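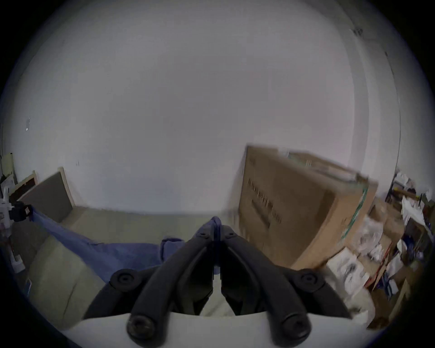 Shop Floor Talk > Packing & Shipping > Automation

Company wants to "automate the boring parts" of our pack room. Anybody been through this?

tapegun_terry
Feb 24, 2020
I work in the pack and returns room at a home goods outfit, five of us on days. We fold soft stuff (covers, throws, table linens), bag it, box it, label it. Last week they sat us down and said a company called Drunora is going to put in a folding arm, and that before it goes in we'd be doing part of the shift with hand-held grippers so the thing can learn from how we work. They kept saying it takes away the boring parts. I have been doing this a long time and I'm not convinced the boring parts are the ones they can take away. Has anybody had one of these in their room for more than a demo?

northdock
We had one from Flosska. Different stuff, mostly towels. It folds a towel fine if the towel is laid flat in front of it, and guess whose job it became to lay the towel flat. I used to pick up, shake, fold, stack, bag. Now I pick up, shake, lay flat, step back, wait, bag. Same number of people. My hands do less and my feet hurt more, from all the standing in one spot.

felt_and_foam
I'll be the odd one out and say ours has been good. My wrists were shot after years of stuffing cushion inserts into covers. The arm doesn't do the stuffing, but it does the stacking and the carton lifting, and that alone got me through last winter without the brace. Not every one of these is a scam.

northdock
Didn't say scam. I said the work moved over to the side of the machine and they called it gone.

tapegun_terry
@felt_and_foam what happened to the people who used to stack?

felt_and_foam
Two went to receiving, one left. She was leaving anyway as far as I know.

northdock
"As far as I know" is doing a lot of lifting there.

felt_and_foam
Ok, that's fair, I didn't ask her. But I'd still rather have the arm than the brace.

binrunner
Question for Terry. What is the floor really like where they want to put it? The sales people always show a clean white table with one item on it. Cloth in a real room ends up in a wad, half on a cushion, half hanging off whatever is next to it. Cartons stood up against the wall, clear bags of fill piled next to them, shelves jammed with paper and bottles and tools. If your place is like that, the first thing they'll automate is your cleaning. We spent three weeks taping off a square and moving shelving before anybody switched anything on, and none of that was in the price.

tapegun_terry
It's like that exactly. Ours is a side room that turned into storage and then turned into a work room without anybody moving the storage out.

binrunner
Then get it in writing who clears it and on whose time. And who keeps it clear after.

Costello_maint
Maintenance side here. I look after four sites, and the Felness building has had a folding cell since last March. Numbers, for those who like them: it was sold to us at 612 pieces a shift. On a good day it does 185. That is with a person feeding it, and that person isn't in anybody's spreadsheet because she's still listed under "packing." When it jams she clears it, and when it can't find a corner she finds it. I don't think the machine is bad, I think the first number was made up by someone with a tie on.

felt_and_foam
Were they ever going to hit that number with all the mixed sizes though? Ours is set up for one size of carton and they run only that line past it.

Costello_maint
No, and we said so before it was bought. We were told the mixed sizes were "phase two." I have not seen phase two.

quietshift
What about the part where you teach it? Terry said hand-held grippers. I did a few months of that. You fold with two big jointed fingers in place of your own ones. It's slow, and my thumb ached in a place I didn't know I had. My problem was the rate. They left our pick rate where it was for the first couple of weeks, so everyone doing the gripper work looked like they were slacking. Ask if the rate gets changed on gripper hours. Ask before you pick the thing up.

tapegun_terry
That I had not thought of at all. Thank you. I asked about pay and the answer was "same pay, it's the same job." I don't think it is the same job. I'm folding a cover and I'm also showing something how to fold a cover.

northdock
It's two jobs. They know it's two jobs.

felt_and_foam
Or it's a slower version of one job at the same pay, and some people would take that deal. I would have. It beats carton lifting.

quietshift
I'd have taken it too if the rate had moved. Sitting down with one cover at a time is nice for a change. It's the sheet on the wall with your name near the bottom that ruins it.

binrunner
Did the arm you taught ever show up?

quietshift
One did, for around a month. It did pillowcases. Then it went back to wherever it came from and we kept doing pillowcases.

Costello_maint
Terry, one more from the repair end. Find out who is allowed to reset it. At Felness it was only me for a long time, and I'm there two days a week. The other days it sat with a light blinking and they folded by hand with less table than they had before.

tapegun_terry
Writing all of this down. So far I've got: who clears the room, what happens to the rate, who resets it, and whether the person feeding it gets counted. Next meeting is in March. I'll post what they say, if they say anything.

felt_and_foam
Ask about the lifting too. If it can lift, make it lift.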